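Fornis open day, Pondthorpe - visit notes

5 February 2023

Typing this up on the train so excuse the state of it. Went to see the Fornis two-arm bench package, which we've had on the maybe list since July. Wanted to know if it could do our returns sorting. Short version - interesting, not yet, ask for the trial.

Easy to find, parking awful. Signed in, badge, coffee from a machine, then straight through to the demo area. No slideshow, which I was gratefull for. They split us up and I got the bench group first.

The pitch is simple enough. You rent the arms, the stand and the software as one lot, they come out and set it up, you show it your own items and it learns the pick from that. Fornis call the full thing Vanard. The cheaper level is arms only and you do the teaching yourself.

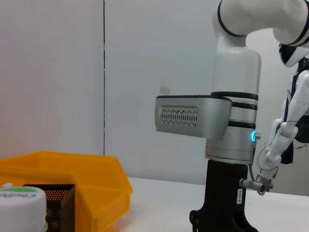

Price was the first thing everyone asked. 3000 a month for the full service, minimum term 14 months, support visits included. Arms only is less but they wouldn't put a number on it in the room. Will chase. Delivery is quoted per site and I forgot to ask if that covers taking it all away again.

Setup takes 2 days, they say. One for bolting down and safety checks, one for teaching. Someone asked about floor loading, answer was fine for an ordinary workshop floor, get it in writing.

Noise - could hold a normal conversation next to it. Good, our packing room is bad enough already.

What I liked was that they use ordinary clutter for the bench work. Drinks bottle, fruit in a glass bowl, a rubber, a craft knife. Much nearer to our returns than the neat foam blocks on the Miyazaki stand last year. Glass and clear plastic are what worry me most, half our stuff comes back in clear bags, and I said so. They want us to send a box of the worst of it before they'll promise anything. Fair.

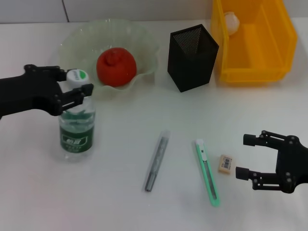
Can you swap the grippers yourself?
With the full service they'd prefer you didn't, as the fingers have to be set up again afterwards and a visit is already paid for. On arms only you get a spare set of fingers and a guide.

Tea, then the handbook. 66 pages, readable, decent section on what to do when it stops halfway through a job. Index is hopless. No printed copy to take away, they email it.

Didn't get a straight answer on who owns the teaching data if you cancel. Asked twice. It's supposedly in the contract, so somebody needs to read that bit properly before we sign for a trial.

To do: send the box of returns, get the arms only price, measure the end bench, check we've got a spare socket on that wall.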